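Search this blog... Go

No parcels in July

2025-07-27

Quick one, dinner's on. Well it was going to be quick.

So I said at the end of June I'd do a whole month without ordering anything online. Not food shopping, we don't get that delivered anyway, I mean everything else. The little things. Phone cable, plant feed, a thing for descaling the thing. Nearly at the end of it now and wanted to write it down before I forget what it was like and start again in August as if nothing happened.

Why. Two reasons really. One is money – I went through the bank statement on a rainy evening and the online stuff for May came to 400 pounds, and I could name maybe half of it. The other is the cupboard under the stairs, where the boxes go. You keep a good box in case you need to send something back. Then you keep the box that fits inside the good box. Then the hoover doesn't fit and lives in the hall, and you fall over the hoover.

First few days were easy, I was smug. Told everyone. Then the shower hose split and I had the phone out and the thing in the basket before I'd even turned the water off. Thumb just does it. Put it back. Dried off, got dressed, walked to Stevens on the corner, which I have walked past for years and been in possibly never. They had the hose. They had it in two lengths. The man asked which and I didn't know so he said take the long one, bring it back if it's daft. It wasn't daft. Cost a bit more than online, I looked it up after, couldn't help myself. Had a shower that evening though, and wouldn't have otherwise.

That's been the pattern really. Dearer by a pound or two, often quicker, and you have to talk to someone.

The packaging is what got me thinking about all this to begin with. In spring I ordered a memory stick and it came in a bag in a bag in a box, with paper scrunched round it. The box would have done for a pair of boots. I know I'm not the first person to moan about it. But when it stops arriving you notice, the recycling bin was half empty on collection day and I stood there in my slippers feeling weirdly proud of a bin.
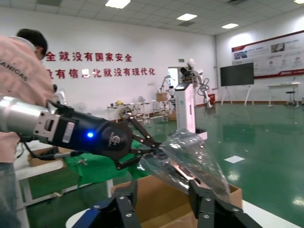
Ekene Bashir says I've got this all backwards, one van doing a whole street has to be better than the whole street driving to the retail park, and if I'm taking the car to buy a washing-up brush I've no business feeling good about my bin. Which, fair. I walked to Stevens but I did drive out to Jisovham for the printer ink and that's a proper trip. Twenty-odd minutes each way if you don't get the lights. I tried saving things up so it was one run, a list on the fridge, and that helped. Also half of what was on the list got crossed off before I went. Didn't want it any more. A set of bamboo drawer dividers, what was I going to divide.

I think the list is the only bit I'd tell other people to try tbh. Write it down, wait a week. You don't have to give anything up. It's the speed that does the damage, for me anyway. You see it, you're tired, you've got the card saved in there, and two days later somebody is standing on the step with something you'd forgotten you wanted.

Emails next. Oh the emails. I decided to unsubscribe from all the shops at the same time and searched the inbox for the word "basket" and got 1,284 of them. You left something in your basket. Your basket misses you. I bought a lampshade from Troltar once, ONE lampshade, and they have written to me more often than my brother has. Unsubscribing took a whole evening with a cup of tea going cold. Some of them make you log in to do it. One wanted my reasons from a list and there wasn't an option for leave me alone. The inbox is lovely now. Quiet. I missed an actual email from the dentist on account of having got out of the habit of looking, but that's on me.

Things I found you can't easily buy round here any more, in no order: hoover bags for an old hoover. Black shoe laces longer than the standard ones. A watch battery fitted while you wait, there used to be a chap in the market and he's gone. Guitar strings yes, surprisingly. Bias binding yes but only in cream.

The hoover bags nearly broke me. Went to three places. The last one the girl said very kindly "you'd be better off online" and I said I know, I know I would. Borrowed a couple off next door in the end, she has the same hoover, and gave her some courgettes. So that's the economy now.

Did I cheat, yes. Once and a half. The half was a birthday present, for my neice, which my sister ordered and I paid her back for, and we both agreed not to discuss it. The whole one was the phone. Mine died completely, wouldn't charge, wouldn't do anything, and Eltell only do the repairs by post now. No counter. You print a label, you put it in the padded thing they send you, off it goes. So technically a parcel came and a parcel went and another parcel came back. I'm calling that the phone's fault.

But it did mean 11 days with no phone in July and that, I have to say, did more for the no-shopping than any amount of willpower. If you've not got the shop in your pocket you don't go shopping at the bus stop. I read most of a library book. I looked out of windows. Got lost once, going to a friend's new flat, had to ask a postman, who was having a far better month than he'd have had with me as a customer as usual.
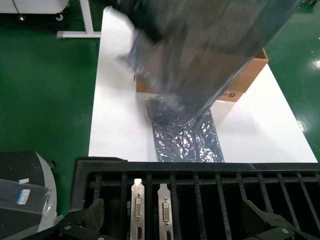
Grey bag, brown box.

What else. The returns. I hadn't realised how much of my week went on sending things back until I wasn't doing it. Finding the tape. Finding the end of the tape. The queue in the newsagent's with everyone holding their own badly taped jeans. I used to order two sizes of everything and send one back like that was a normal way to own trousers. Bought a pair in an actual shop this month, tried them on under the awful light, they fit, went home. No tape at all.

And I flattened the boxes. All of them, the whole cupboard. Kept a few decent ones, as I'm not a monster and Christmas is coming at some point. The hoover is back under the stairs where it belongs. Found a torch in there and my good umbrella and a bag of tent pegs, we don't have a tent.

Money wise, I haven't added it up properly yet, month's not done. It's a lot less. It isn't nothing, I did spend in the shops, and there's a cafe next to Stevens that has done rather well out of me. Cheese scone. If I'm strict the scones ought to go on the total and I'm not going to be strict.

Will I carry on. Not like this, no. I'll order the hoover bags on the first of August, I've already decided, and a big box of them so I never have to think about it again. But I've taken the card details off everything so I'll have to get up and find my purse every time, and my purse is usually upstairs. I'm lazier than I am greedy so I reckon that'll hold. And the list stays on the fridge. Currently on it: bathroom bulb, string, birthday card for Hjalti, something for the ants.

If anyone knows where to get a watch battery fitted this side of Jisovham let me know, I've been telling the time off the cooker for a fortnite.

Right, the potatoes.

Share this 11
2 comments

Hjalti Stougaard
The key place behind the station does watch batteries, he's shut at lunch though. We did something like this a couple of winters ago and lasted until the boiler part. The list on the fridge is a good idea, ours was on the phone and so was the shop. And I'll act surprised about the card.

Ekene Bashir
Still say the van wins. Scones definitely go on the total.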